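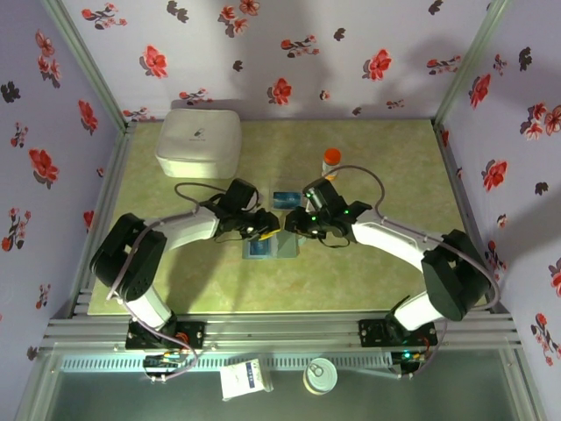 Call for Participants: Help Us Learn How People Keep Their Cards

Do you have a card holder so full that the snap will hardly close? Do you keep the bank card in one sleeve, the library card in the next, and three old coffee cards behind them that you really do mean to throw out one day? Then we would love to hear from you!

Plaltik is a small maker of card holders, pouches and zippered cases, and this February we are inviting people to come and spend a little time at our table in Stusham. We want to learn how you sort your cards, which sleeve you reach for first, and what you do when a card is tucked in deep and your fingers can't quite get hold of it. There is no test and no wrong way to do it – we have met very tidy people and very untidy people and have enjoyed the company of both.

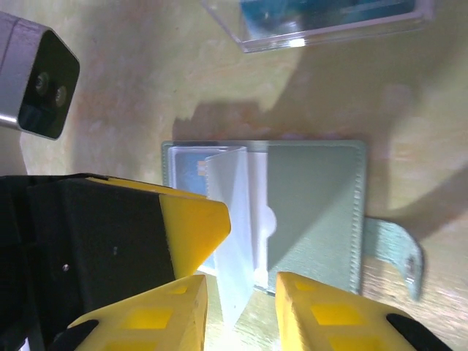 Kalliopi Margaritis

I look after the sessions, so mine is the voice you will hear when you call. The holder we are most curious about is a green one with clear sleeves inside and a strap with a metal snap. The sleeves turn like the pages of a little book, and I could talk about them all afternoon (people have had to stop me). You will be asked to open it, leaf through it, put some cards in, take some out, and close it up again, chatting with me as you go if you feel like chatting.
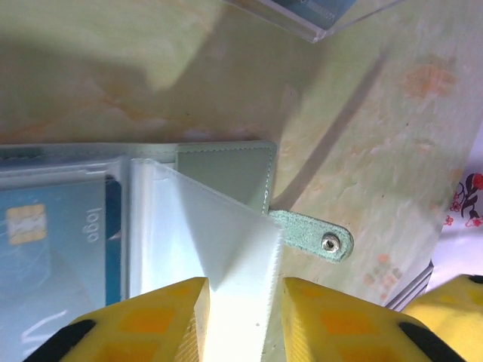 After that we take a short break, with tea and something to eat, and then move on to the bigger job of packing a small case for a day out. Please leave your real bank cards in your bag. We have plenty of sample cards for you to use, and you are welcome to bring your own empty wallet along if you are fond of it and want to tell us why.

Who can come: anyone over 18, left-handed or right-handed. If small snaps and tight pockets give you trouble, we would be especially glad to have you.
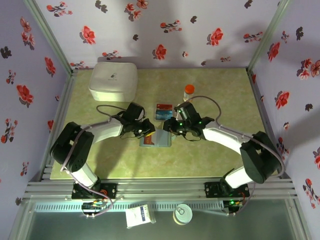

Sessions last 100 minutes, break included, and we will give you a $40 gift card and pay your bus fare. There are 9 places left. To ask for one, call extension 329 at the Nelliseck building, or write to Kalliopi Margaritis or Horațiu Furtună at Plaltik, 748 Janevski Street, Stusham, and tell us which times of day suit you best.

Posted 2025-01-25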